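Speaker notes — rural safety evening, Drakau community hall
Updated Dec 30, 2024

Slide 1. Welcome
Thank everyone for driving in. Say where the coffee is. Ask who was here in April (hands up), then go straight on.

Slide 2. What the radio network did this year
This is my favorite slide, so don't rush it! The control room logged 2,336 calls. Most were gates left open, stray cattle and cars nobody knew, and that's exactly what we want people calling in. 616 of them were passed to the police. Pause here and let people look at the chart.

Slide 3. The Tomaszewski road case
Tell it in order. A farmer hears a pickup running without lights and radios it in with the direction of travel. Two patrol cars take the ends of the road and wait for the police. They find copper cable under a tarp, around 230 yards of it, and two men are arrested. The case is still in court, so no names, and no guessing about who bought the cable. If someone asks, say so and move on.

Slide 4. What made that call so good
Direction, color of the vehicle, time. The caller stayed on the channel and stayed in the house — really stress the house part. Play the practice clip (check the volume first, it's loud).

Slide 5. Marking your tools and cable
Wovine sector has marked nearly everything now, and I love how fast they did it. Show the stamp kit and pass it along the rows. Write down serial numbers tonight, before harvest gets in the way. Keep the cards where the whole family can find them.

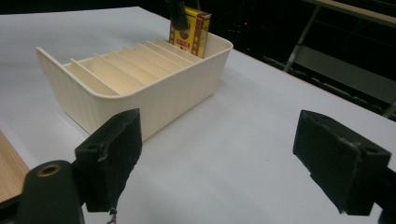 Slide 5: cream organizer with eight slim dividers

Slide 6. Joining a sector
Pleseo still has gaps on the night roster, mostly after midnight. A shift is one night a month. New people ride with someone experienced first — it's good company, and you learn the back roads in no time.

Slide 7. Questions
Repeat each question into the mike. Sign-up sheets are by the door. Radios get tested at 8, so finish before then.

Recent items
Wovine sector: new radio channel list
Stock theft: what to write down before you call
Pleseo night roster, open shifts
How to report a cut fence

Get our safety newsletter by email. You can unsubscribe at any time.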